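How to Request Records from a Closed Criminal Case

Members of the public may ask to see the file of a criminal case once the court has entered a final judgment. The steps below apply to cases heard in the Clirnthorpe district, including the former Berkum court, whose files were transferred to the Clirnthorpe registry.

Before you begin

Confirm that the case is closed. A case under appeal is treated as open, and its file can be read only by the parties and their lawyers. The public docket shows the status of each case beside the defendant's name. If the docket reads "stayed" or "remanded," call the registry before you submit anything.

You will need the case number or, failing that, the full name of the defendant and the year of judgment. Requests that give only the name of a victim or witness are returned.

Step 1. Complete the request form

Use Form 14, which is available at the registry counter and by mail. Name the documents you want. A request for "the whole file" is accepted, but it takes longer to review and usually costs more. The documents most often requested are the charging document, the hearing transcripts, the judgment and the sentencing order.

Step 2. State your interest

Journalists, researchers and relatives of a victim should say so in Section 4 of the form. Stating an interest does not guarantee access, although it may allow the clerk to release pages that would otherwise be withheld – for example, a prosecutor's summary of the evidence.

Step 3. Pay the deposit

The search deposit is $14. It is credited toward copying charges and is not refunded if the file cannot be found. Files longer than 610 pages are copied in stages, and each stage is billed separately.

Step 4. Wait for the review

A records officer reads every page before release and removes home addresses, the names of minors and medical details. Andor Lengyel, the senior records officer, handles requests that involve sealed testimony. Expect a written reply within four weeks, or longer in November, when the annual audit takes place.

Asking about physical exhibits

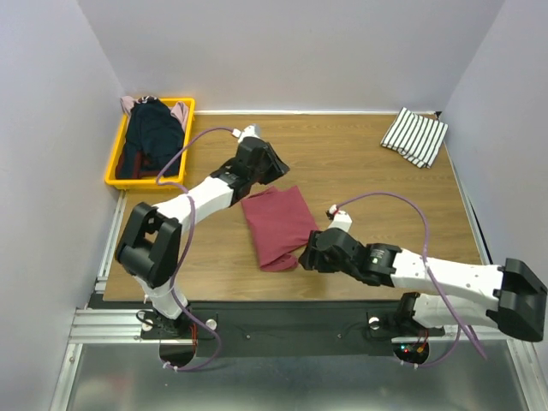
Exhibits are kept apart from the paper file and require a separate request. Give the exhibit number from the judgment and describe the item in plain terms, as the exhibit list does. Clothing and other textiles cause the most confusion, and a short entry should be enough to tell one piece from another: "cloth, maroon-red, roughly rectangular" is useful, as is "large garment, dark navy," while "fabric item" is not. Viewings are by appointment and are supervised by staff. Exhibits may not be handled or removed.

If your request is refused

The refusal letter will state the ground relied on. You may ask for an internal review by writing to Amr Abdel Rahman, Registrar, Clirnthorpe District Registry, P.O. Box 4000. Enclose a copy of the letter and identify each document you still wish to see. If the review upholds the refusal, you may apply to a judge for an order of disclosure. The application form is issued at the registry counter.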